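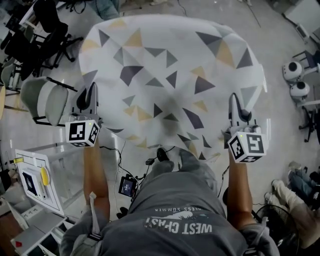
Hand-held grippers at the round table, one for each hand.

Those of you who came by in March already know how fond we've grown of the Strand kit, and plenty of you have written since to ask whether it's worth the money, so let me try to give you a proper answer (pour yourself a coffee, I do go on).

Strand comes from Darov, a small firm in Plemness, and it's a pair of grippers you hold in your own hands and use to do an ordinary chore, while the kit records how you moved. Each one carries a little white cube with black-and-white square markers on it, so its position can be followed as you work. The recordings then go off to train a robot arm, and you never have to learn to drive the arm yourself, bless them for that!

Anca Căpraru did most of our testing and had her first usable session after 90 minutes, unboxing included. She loves how natural the grip feels. Her one grumble is the cables, and I'm with her there, you do have to think about where they hang before you start reaching across a table. Esmaeil Bagheri found the straps a bit fiddly to put on alone, so ask a friend.

Darov rents the kit for 12 weeks at a time, with the Huria software thrown in and a help line that picked up for us every time we called. We have ours for one more rental, and over 24 of you are already on the list to try it. Write to Anca if you'd like a turn, mornings are easiest.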